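Fri 19 August — Standgate tenants mtg, back room

Present: Hatem Naciri (chair), Bouchra Abdel Hamid, Tarek Filali, Othmane Kamel (notes). Lahcen sent apologies.

**July notes** — ok'd, no changes.

**Windows** — Bouchra still wants brown frames kept on street side. Tarek prefers white, cheaper to repaint. Vote put off til Eskola sends thier quote.

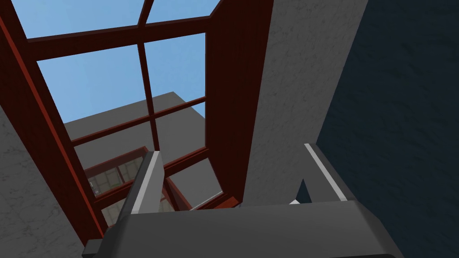
*Window with reddish-brown wooden frame*

**Laundry room** — dryer 9 out again. Hatem to call.

**Bike fund** — $347 in, $143 owed for locks. Pay it.

Next mtg — Othmane to send date aroud.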